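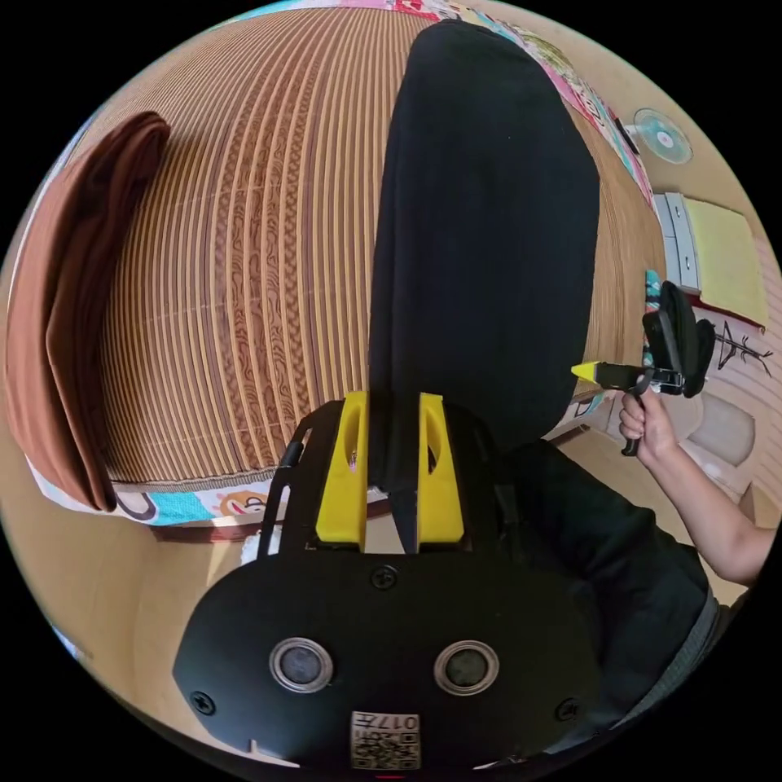 **Notes de l'intervenant – Comparaison de deux pinces portatives pour la manipulation de textiles domestiques**
18 septembre 2023

*Diapositive 1 – Ouverture*

Mesdames, Messieurs, je vous remercie de votre présence. L'exposé porte sur la campagne d'essais conduite par l'unité Manipulation de l'institut Clernus entre juillet et la semaine dernière. Nous avions à choisir l'outil de démonstration qui accompagnera le lot 2 du projet Hirnimeck. Deux modèles restaient en lice : la pince Bang et la pince Flekel.

Rappeler que les questions sont regroupées à la fin, sauf demande de précision sur le vocabulaire.

*Diapositive 2 – Périmètre*

- Tâches retenues : saisir, tirer, déplacer et replier des textiles sur un lit.
- Outils tenus à la main, un dans chaque main de l'opérateur.
- Aucun bras motorisé à ce stade. Le transfert vers le bras fera l'objet d'un exposé séparé.

Insister sur le choix d'un logement meublé. Le banc du laboratoire offre un fond uni et un éclairage constant, conditions que nos partenaires ne rencontreront jamais. Une natte à rayures ou un tissu imprimé mettent davantage en difficulté le suivi visuel, et c'est ce suivi que nous voulions éprouver.

*Diapositive 3 – Protocole*

Nous avons enregistré plus de 400 démonstrations, réparties entre 17 opérateurs. Chaque opérateur a travaillé avec les deux modèles, l'ordre de passage étant tiré au sort. Les séances étaient limitées à 60 minutes, pauses comprises.

Quatre critères figuraient dans la grille :

1. tenue du tissu entre les doigts pendant la traction ;
2. continuité de la trajectoire reconstruite ;
3. fatigue déclarée de la main et de l'avant-bras ;
4. temps de remise en service après un incident.

Ne pas lire la grille. La laisser affichée quelques instants.

*Diapositive 4 – Doigts et prise*

Sur les tissus épais, tels que les couvertures et les coussins, l'écart entre les deux modèles est faible. Il se creuse sur les draps. La pince Bang conserve mieux un pli mince. La pince Flekel le laisse glisser lorsque l'opérateur tire de biais, et plusieurs opérateurs ont corrigé d'eux-mêmes en tournant le poignet. Ces corrections sont conservées dans les données ; elles posent une difficulté pour l'apprentissage, sur laquelle je reviendrai à la diapositive 6.

Si la question est posée : les doigts de rechange n'ont pas été évalués.

*Diapositive 5 – Vision*

L'étalonnage a été refait avant chaque séance, selon la même procédure pour les deux modèles. Les pertes de suivi surviennent surtout quand la pince s'approche très près du tissu et que celui-ci occupe presque tout le champ. La pince Flekel récupère plus vite sa position – c'est son principal avantage.

À dire clairement : nous n'avons pas séparé l'effet de l'optique de celui du logiciel de reconstruction. Les deux fabricants livrent un ensemble, et nous avons évalué cet ensemble.

*Diapositive 6 – Travail à deux mains*

Le déplacement d'un coussin long, une pince à chaque extrémité, demeure la tâche la plus exigeante. Les horloges des deux outils doivent rester accordées pendant toute la séquence. Le contrôleur de la pince Bang a nécessité une mise à jour en cours de campagne ; les séquences antérieures ont été écartées de la comparaison. Les corrections de poignet évoquées plus haut y sont aussi plus fréquentes, et nous proposons de les annoter à part.

*Diapositive 7 – Recommandation*

L'unité recommande la pince Bang pour le lot 2, sous réserve d'une vérification du suivi rapproché. La pince Flekel serait maintenue comme matériel de secours. Le rapport complet et les fichiers d'étalonnage seront déposés dans l'espace du projet Hirnimeck.

Passer aux questions. Garder la diapositive 3 à portée pour le détail des critères.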